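Štěpánka Bednárik
22/09/2019

Thread on limescale, descaling and why the number on your water report is less useful than it looks. Hemthorpe water, mostly, but the chemistry travels.

Hardness is dissolved calcium and magnesium, reported as if all of it were calcium carbonate. The unit is mg/L. Some utilities still use grains per gallon. One grain per gallon is a bit over 17 mg/L, so check the unit before you compare anything.

Total hardness has two parts. Temporary hardness is the part paired with bicarbonate. Heat the water and the bicarbonate breaks down, CO2 leaves, and calcium carbonate drops out on the nearest hot surface. That is your kettle.

Permanent hardness is mostly sulfates and chlorides. Boiling does very little to it. Two towns can report the same total and scale their kettles at very different rates.

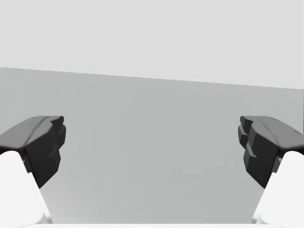 So the figure you want next to hardness is alkalinity, also given as CaCO3. Whichever of the two is lower is a fair estimate of what can scale.

My tap in February: hardness 111 mg/L by drop titration. That is in the moderate band on most charts. Derese, up the valley, is on a different source and I have no alkalinity figure for it, so I'm leaving it out.

Test strips are fine for telling soft from hard. They read in wide steps and the color match depends on your lighting. For anything you plan to adjust, use a titration kit and rinse the vial with the sample first.

Now acids. White vinegar is 5% acetic acid. It works, it is slow, and it smells for a day. Citric acid powder is cheaper per kettle and has no smell. I use 20 g per liter of water.

One caution with citric acid: go easy on the heat. Strong, near-boiling solution on heavy scale can leave calcium citrate behind, and it is harder to remove than what you started with. Warm is enough. Give it 30 minutes, then look.
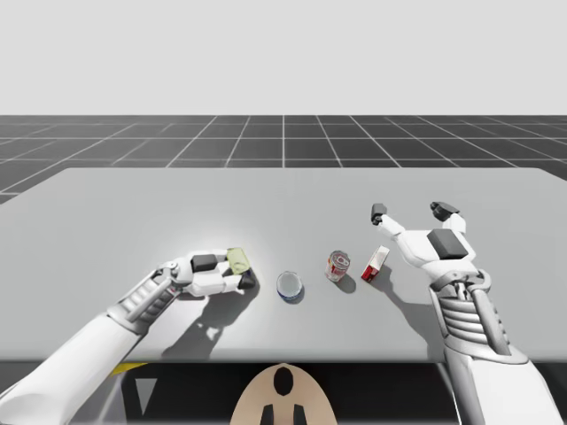 Rinse twice. Boil one full kettle of plain water and throw it out. If flakes are still coming off the base, repeat the acid step at the same strength. Going stronger gains very little.

Do not use either acid on marble, limestone or travertine. Same carbonate, same reaction, and you can't put the polish back with a cloth. Do not mix any acid with bleach. It releases chlorine gas.

Someone asked about Proseslow, the clip-on magnet sold at the Troltgate hardware store. I ran one on the feed line for 2 months. Titration before and after the magnet gave the same result, as expected, as the sellers don't claim it removes calcium. Scale on the element looked the same to me too. One house, no control line, so weigh that accordingly.

Ion exchange softeners do remove calcium. They swap it for sodium. Keep one unsoftened cold tap for drinking if anyone in the house is on a low-sodium diet.

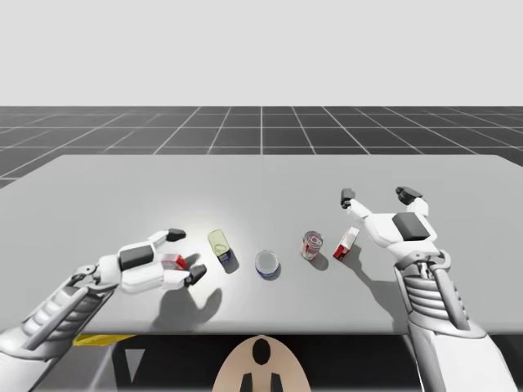 Two arms over the table, household items between them.

Last item, jug filters. The usual cartridge takes out part of the temporary hardness and stops doing so well before the water tastes any different. Titrate the output once a week and write it on the lid. Replace the cartridge when the number gets close to tap.

Alkalinity titration method goes in a separate thread. I need to reorder indicator first.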